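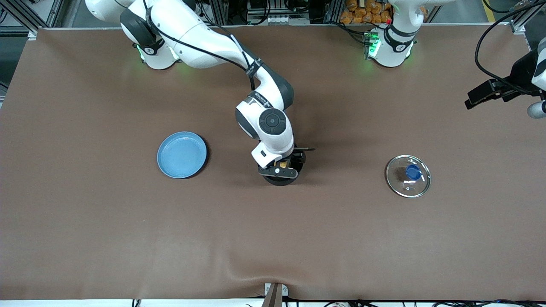
Setting the gripper speed in Bandater

Before you replay a recorded motion on two arms, limit the closing speed of each gripper.

1. Stop the controller and open the Ornlow config file.
2. Set close_speed to 25 for both arms. The default is 17, and it is too slow for small objects.
3. Save, then start the controller again - a reload is not enough.
4. Replay the first 2 seconds only and read the log.

If the log shows error 3588, the left arm still uses the old file. Repeat from step 1.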